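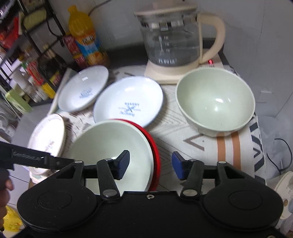

Visit Report: Household Goods Open Day at the Flandthorpe Center

Monday, August 14, 2023
By Tamsin Ormsby, Clarmont Residential Services
6 min read

Clarmont Residential Services sent four members of staff to the open day held by the Flandthorpe Center, which supplies reused and surplus household goods to housing providers in the region. The delegation consisted of Leonor Vilela, Custódio Aguiar, Amândio Rocha and the author. The purpose of the visit was to decide whether the kitchen and table goods placed in Clarmont apartments at move-in should be bought from the center from November onward, in place of the boxed sets now in use.

The center was represented by its operations manager, Eduardo Pinheiro, who received the party at the loading entrance and remained with it until the early afternoon. Clarmont wishes to record its thanks for the time given.

Receiving and sorting

Goods reach the center from three kinds of source: house clearances, closed restaurants and cafeterias, and surplus from wholesalers. On the morning of the visit a delivery from the Mladenović hotel sale was being opened. It came to 26 crates, most of them plates, and the staff had set aside two long benches for it.

Each piece is unwrapped by hand, turned over and checked at the rim and foot. Chipped rims are rejected without exception. A worn pattern is accepted if the glaze over it is sound. Mr. Aguiar asked about fine surface cracks, which have been a source of complaint with the current boxed sets. He was told that a cracked glaze is treated in the same way as a chip, and he was shown the reject bin, which was well filled.

Accepted goods are washed in a commercial machine, dried on open racks and carried through to the shelves. The racks were full during the visit and the drying area was narrow for two people passing. Clarmont staff collecting goods should expect to use the side door.

The shelves

Stock is arranged by use and then by size. The center does not sort by color or maker, and complete matching services are kept apart only when they arrive complete. This point was discussed at some length. Ms. Vilela noted that residents have asked in past surveys for dishes that look as though they belong together. Mr. Pinheiro replied that a full match cannot be promised at the volumes Clarmont has in mind, and suggested that sets be made up around one repeated item, usually the bowl, with the plates allowed to vary.

The table laid out with tableware gave a fair idea of the result. It held two pale green bowls, the one on the right of larger size, together with a white plate with a brown-patterned rim, a red-rimmed piece, and two shallow white dishes bearing blue logos and lettering in the center. None of the plates or dishes would have been bought to go with the others. The green of the bowls nevertheless held the group together, and the white tablecloth, with its gray chevron lines and its orange and tan stripes, was busy enough that the differences between the pieces drew less notice than the delegation had expected.

Opinion was divided on the printed dishes. Ms. Vilela considered that lettering in the center of a dish looks commercial and should not be placed in a family apartment. Mr. Rocha took the opposite view, that a sound shallow dish is useful whatever is printed on it -- for sauces, for a used tea bag, or under a small plant. It was agreed that printed dishes may be supplied as extras but will not be counted toward the pieces listed in a set.

The author's own preference was for the deeper of the two bowls. Clarmont's present set includes only a cereal bowl, and residents who cook soups or rice dishes have had to buy a serving bowl themselves. A single deep bowl in each set would meet this need at little cost.

Electric kettles

A kettle is included in every Clarmont move-in set and is the item most often replaced. The delegation therefore gave particular attention to the glass model behind the larger bowl, which had a cream base and a cream-colored handle. Measurement markings are printed on the side of the jug, and a small red digital readout is set into the base.

Three matters were raised. The first was visibility. A clear jug allows the water level and any scale to be seen from across the kitchen, and Ms. Vilela, who carries out most of the apartment inspections, regarded this as a real advantage over the steel kettles now supplied. The second was breakage. Mr. Aguiar asked whether a glass jug is suitable for households with small children and for residents with a weak grip. The center keeps no record of breakages after goods have left the building, so no figure could be given. The third was the readout. Mr. Rocha observed that some older residents prefer a plain switch, and that any kettle with a display should be handed over with a short printed card of instructions in large type.

All electrical goods are inspected and labeled at the center before release. The labels on the shelf stock were examined and found to be in order. Goods without a label are kept in a locked cage and may not be reserved.

Packing

After coffee the party was taken to the packing room, where an order for another housing provider was being made up. Plates are packed on edge with a sheet of paper between each, bowls are nested with paper inside and around, and glass goods travel in a separate box marked on all four sides. Zovier, the carrier engaged by the center, accepts no box that cannot be lifted by one person, and the packers therefore use a smaller carton than Clarmont is accustomed to. A full set fills two.

Mr. Rocha packed a carton himself under the direction of the staff and reported that the upright packing of plates, which he had at first doubted, left less movement than the flat stacks used in Clarmont's own store. He has asked that the store adopt the method at once, whatever is decided about supply.

Cloths and towels are sold by weight and may be used as padding on request. This would save paper, although the cloths would then need washing before they are placed in an apartment. The delegation did not come to a view.

Quantities and terms

The center can set aside enough goods for 300 sets a year. Clarmont's forecast requirement for the coming year is 404, and the difference would have to be met by continuing with the boxed supplier. Mr. Pinheiro was not willing to promise the higher number, citing the supply of kettles. Plates present no difficulty: 700 dinner plates were in stock on the day, and more were expected from the Mladenović crates once sorted.

Prices are fixed per carton and not per piece. A broken piece reported within ten days is replaced at the next collection. Returns for reasons of appearance are not accepted, and this should be made clear to area managers before the first order is placed.

Points agreed by the delegation

A trial order should be placed for the two newest buildings only, with delivery in November.

Each set should be made up around matching bowls, to include one deep serving bowl. Plates may vary in pattern but should be of one size.

Dishes with printed logos should be offered as extras.

Glass kettles should be offered to residents as a choice alongside a steel model -- the form used at the pre-tenancy meeting will need one additional line. Ms. Vilela will draft it.

Mr. Aguiar will obtain written confirmation of the electrical inspection procedure, including the name of the person who signs the labels.

The center's next open day has not yet been announced. Staff who wish to see the shelves before the trial order is placed may arrange a morning visit through Mr. Rocha; parking is limited to the spaces along the north fence, and closed shoes are required in the sorting and packing rooms.

Last updated: November 2023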